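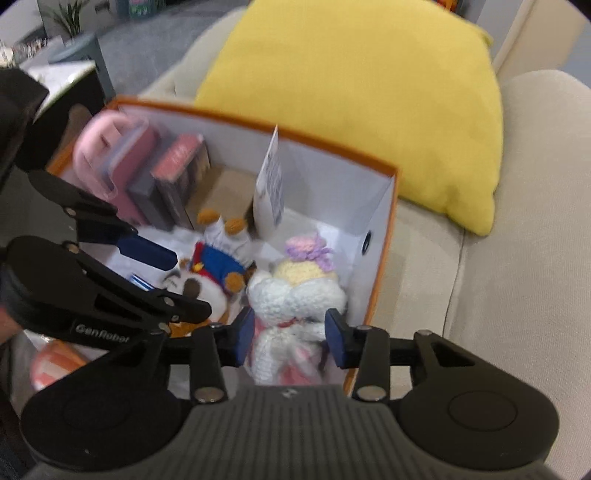
Handmade dolls are the hardest toys in any house to put away. Plastic bricks go in a tub and board games go on a shelf, but a crocheted figure has a crown or a fringe or a bow that somebody spent an evening on, and it tends to live on the arm of the sofa until it gets sat on.

An open box solves most of this. The white one with the orange rim holds two crocheted dolls, one with a crown and a blue and red coat, and still has room for a couple of books and a few smaller containers at the back. Stand the books and boxes up along one side first. They make a firm wall, and the dolls can then go in upright with nothing leaning on their heads.

Yarn fringe is the part that suffers. Comb it straight with your fingers before the doll goes in, and keep anything with a zip or a hook and loop strip well away from it. Loose stitches catch on both.

Shops have noticed the demand. Clostel sells a lidless toy box for £15 and Helora has a larger one with a padded base for £58, though a folded pillowcase in the bottom of the cheaper box does much the same job. Nurov's set of 2 is £79 and hard to justify unless you have a lot of dolls.

If yours came with a card giving the yarn type or washing advice, keep it in the box too. Most cotton dolls can be washed by hand in cool water and dried flat on a towel - wool ones need more care, and a stuffed head can take days to dry through.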